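Seven cups and one missing saucer

Good morning from my kitchen table, where it is a little before eight and the tea is still too hot to drink. I have not written here since the lilac was in bud and now it is finished already, so first I must say thank you for the kind messages. I was not ill, only busy and then lazy.

Many of you know that I collect tea cups, but I think I have never told how it began. My godmother, Annelore Wiegand, had a glass cupboard in her dining room. As children we were allowed to look but not to touch, and on our birthday we could choose one cup and drink our cocoa from it. I chose always the same one, pale green with a thin gold line and a very small handle. When she moved to a smaller flat she gave it to me in a bread bag, wrapped in three tea towels. The bag I have also kept.

The new ones

In May we drove to the market at Tokstead. It is 45 minutes from us if there are no tractors on the road, and there was a tractor. My husband brings a book and sits by the church wall, and I walk along the tables two times, first quickly and then slowly. This is my method. On the quick round I do not buy anything, even if it hurts.

On the slow round I found a box with seven cups and six saucers from Duritz. I had only one Duritz piece before, a milk jug with a chip. The pattern is small blue flowers, I believe forget-me-nots, with leaves that are almost grey. The seller, a Mr Strobel, wanted 40 for the box. I said that one saucer was missing. He said that one cup was too many. We both laughed and I paid the 40.

At home I washed them by hand in lukewarm water with a towel at the bottom of the sink. Please do this also if you have old cups! The gold does not like the dishwasher, and a metal sink is hard when the fingers are soapy. For the brown tea stains I use baking soda on a wet cloth and I rub with patience. Two cups needed it three times.

What was in the pot

With the new cups I made a pot of Skamivano, which Gerd Sperling from our choir gave me after I fed his cat, Zulu, during his holiday. It is a black tea with something smoky in it. I was not sure at the first sip. At the second cup I liked it, and now the packet is half empty. I would not take milk with it, but a little honey is good.

We ate with it the rhubarb cake from my mother's notebook. She wrote "bake until it is ready", so I can tell you that in my oven it was 45 minutes. I put less sugar than she did and my husband noticed it at once.

A table at the collectors' day

Wolfram Brandes asked me by telephone if I would show some cups at the collectors' day, and before I had thought about it I heard myself say yes. I have never shown anything to anybody outside of this blog and my own family, so I slept badly for two nights.

I took twelve cups in the end, the green one of course, and the Duritz. The lady at the next table had only thimbles, and her list said 347 of them. She knew for each one where she had bought it. I was ashamed that I have no list at all, and I have now started one in a school notebook. I am at number 6.

White and cream cups look much better before something dark, I learned this there. My cups at home stand before a flowered wallpaper and half of them disappear in it. Old Ottmar Stüber, who repairs porcelain, told me also to turn all handles to the same side, a bit to the right. It is such a small thing, but I went home and turned every handle in my cupboard.
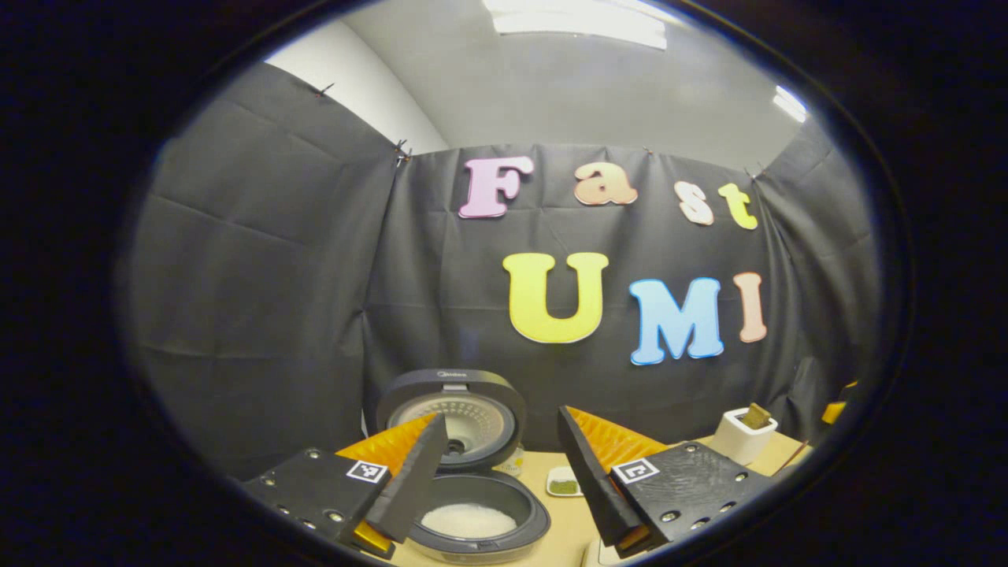
Next time

I want to show you how I mended the lid of the brown teapot, if the glue holds. I will also ask you already now: does somebody have a single Duritz saucer with the blue flowers? It can have a small scratch. I can offer the milk jug with the chip in exchange, or a piece of rhubarb cake if you live near enough.

The tea is now cold, so I will put the kettle on again. Have a good week, all of you, and write to me what you are drinking.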